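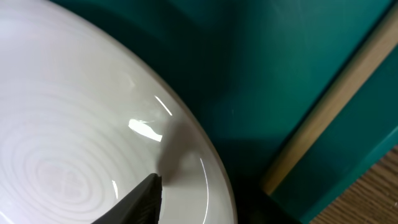

Soup, stubbornness and a 22-seat dining room

I got to Grillatetti at 3 in the afternoon, which the owner told me is the only hour she sits down. She had coffee waiting and a plate of the heels from yesterday's bread, and she'd already decided what we were going to talk about. "Soup," she said. "Everybody asks me about the steaks. Ask me about the soup!"

So I did. She grew up over her aunt's lunch counter in Bolgate, where there were two soups a day and you got whichever one was left. The bean one is still on her menu, barely changed (more lemon, less ham). "My aunt would say I ruined it. She said that about everything I cooked, and then she'd have seconds."

She never planned on owning a place. She kept books for a flooring company for years and cooked on weekends for friends, then friends of friends, and then one January the old shoe repair shop on Drestano Street came up for rent and she signed for it before telling her husband. I asked how that went over. "He painted the ceiling," she said. "He was mad the whole time he painted it, but he painted it."
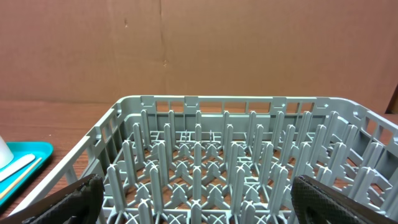 The first winter was rough. Some nights she had two tables, and one of them was her sister. She cut the menu from 30 dishes down to what she could cook well with one other person in the kitchen, and she quit opening for breakfast, which she'd hated anyway. "I was making pancakes for people who wanted to be at the diner. Go to the diner! They're good over there."

I wanted to know about the no-reservations thing, because I've stood outside in the rain for it myself and had feelings. She laughed at me for a while. "People booked and didn't come. I'd be holding a four-top and looking at a family through the window. I couldn't stand it." She does keep a bench and an umbrella stand by the door now, so I guess somebody complained before I did.

There's been talk of a second place out in Nambiar, and she didn't deny it, but she didn't exactly light up either. She went to see the space and thought the kitchen was too far from the tables. "I like to hear them eating," she said, and then she got up to check on the beans.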